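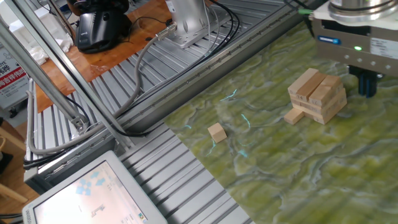
Week 6 handout: Reading a product page with your wallet shut
Unit: Automation Purchasing and Integration

Bring this to the tute along with your marked-up copy of the Lirnau brochure. If you've lost the brochure, share with someone who reads.

1. What's on offer

Lirnau sells a bench manipulation package through two resellers, Skurkia and Van Acker. The Skurkia quote covers the arm, gripper, controller and pendant. The Van Acker quote covers the same items plus two days of training, and puts the word "solution" on every page. Neither includes the bench, which you will discover on page 31 of the terms.

2. The block tower as a sales tool

Vendors love a tower of wooden blocks. It looks hard, everyone has played it at a barbecue, and when it falls over the audience laughs instead of asking about payload. As a test it does have merit. Blocks in alternating layers punish small errors in height and angle, and a clumsy approach by the fingers can disturb pieces the arm was never meant to touch.

What it won't tell you:
– how the gripper copes with anything soft, oily or shiny
– how long the fingers last
– what happens when the parts arrive in a heap

A patterned work surface is worth asking about too. If the package relies on a camera to find parts, a busy background makes life harder for it than plain grey, and the salesperson should be able to say which they tuned it on. Write the answer down while they're still in the room.

3. The claim we'll pull apart

The brochure says "proven over 1,000 cycles". Before you underline that in green, settle what a cycle is. Pick and place? Pick, lift, put back in the same spot? A whole tower, or one block? Did somebody reach in between runs and straighten things up? I asked Skurkia and was sent the brochure again.

Suppose your line does 60 picks an hour. Then 1,000 picks is a bit under 17 hours of work, or two decent shifts and a morning tea. You would not buy a ute on that evidence.

4. Software

Both quotes list Skarkesura, the task-teaching add-on, as "optional". Check which functions on the pendant still work without it. In the trial licence, saving a program was one of the optional parts.

Licence renewal is annual and falls due in May, handily just before most of us have any budget left.

5. For the tute

Come with half a page on each of these.

a) Rewrite the cycle claim so that it could be failed. State the part, the start condition, the finish condition and who is allowed to touch what.

b) Cost both quotes over three years. Include cabling, guarding, spare fingers and the renewal. Show your working, including the guesses.

c) Choose one job from your own workplace and say whether the block demo is any guide to it. "Somewhat" is not an answer – I've marked enough of those.

Reading: brochure section 2, and the warranty exclusions, which are longer than the warranty.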